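The ferry to Etcombe

The ferry company changed its name to Bundgaard the winter after Ilse's father died, and the first thing the new owners did was take out the wooden benches. By March there were plastic seats bolted down in rows, all facing the bow, so that a person could no longer sit with her back to the mainland and look at the island the whole way, or the other way around if she was leaving.

Ilse was leaving. She had a suitcase, a paper bag of rolls, and a tin with 2,000 in it, which was what the boat had brought. It was a good boat and should have brought more. The man who bought it was from Stollilley and had walked around it twice on the slip without saying anything. Then he named the price, and she said yes because it was cold and she wanted to go in.

"You're not keeping the oars?" he had asked.

"What would I do with oars?"

He took them too.

The crossing was 22 miles. Her father used to say he could do it in his sleep, and once he did sleep, and woke up off the north point with the engine running and the tide pushing him sideways. He told that story at every wedding. In some years the fog came down afterward and in some years it didn't, and the last time he told it there was a whale.

She sat by the window. The only other passenger on her side was an old man with a ledger open on his knees, and he wrote in it with a carpenter's pencil. When the engine started he closed the book and looked at her suitcase.

"You're Anton's girl," he said.

She said she was.

"Witold Czarnecka. I kept the light at Vurkudus until they put in the automatic one. Your father brought my groceries."

She remembered the groceries. She had packed them herself, on the kitchen table, from a list that never changed: flour, lamp oil, tea, 2 pounds of salt, onions. She had been eight or nine and had imagined a very large man who ate nothing but onions.

"He never charged me for the oil," the old man said. "I found that out when I went through the books. I have every bill. The oil is written down each time, and there's no figure next to it."

"He probably forgot."

"For eleven years?"

The boat came out past the breakwater and began to roll. Ilse held the paper bag in her lap. She thought about the man who could forget nothing that was owed to him – he had once gone back across the harbor in sleet over a borrowed chisel – and she tried to put the oil in with the rest of him. It didn't go in.

"I wanted to pay it," the old man said. "I wrote to him twice. I've worked it out here, with what oil cost each year. It's 70, if I leave out the winter I was in the hospital."

He opened the ledger again and showed her. The column was neat. He had drawn a line under it, and then another line.

"I can't take that," Ilse said.

"It isn't for you. It's for him. You're just who's left."

She ate a roll so as not to have to answer. After a minute she held out the bag, and he took one as well. They ate without talking. A gull kept level with the window for some time and then dropped behind.

When Etcombe came up, gray and low with the cranes in front of it, he counted the money out onto the empty seat between them. Ilse opened the tin. She put his money in on top of hers and it made no difference to how the lid shut.

"Did he ever tell you about the whale?" she asked.

"There wasn't any whale," the old man said. "I was watching him from the light. I saw the whole thing. I rang the bell until he woke up."

She looked at him. In all the weddings there had never been a bell.

The deckhand came through and told them to stay seated until the ramp was down, and they both stood up.

Posted 2024-05-26. Comments are open.

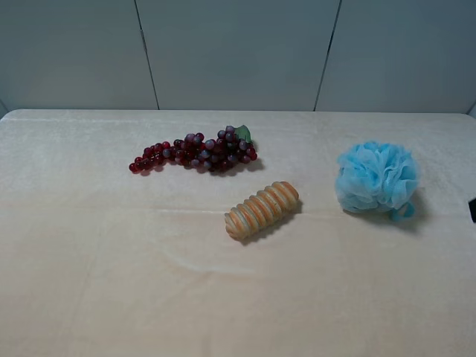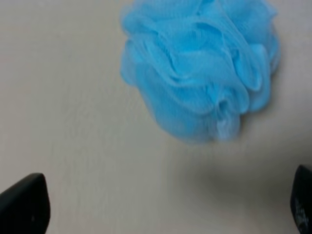
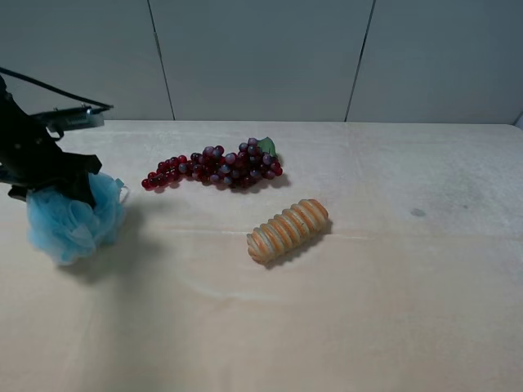
Marguerite wrote that she had to go back and read the part with the oil again once she got to the bell. Her guess was that the father had been paying for it all along and would sooner have drowned than say so at a wedding. She also wanted to know whether he ever answered the two letters, and thought Ilse should have asked.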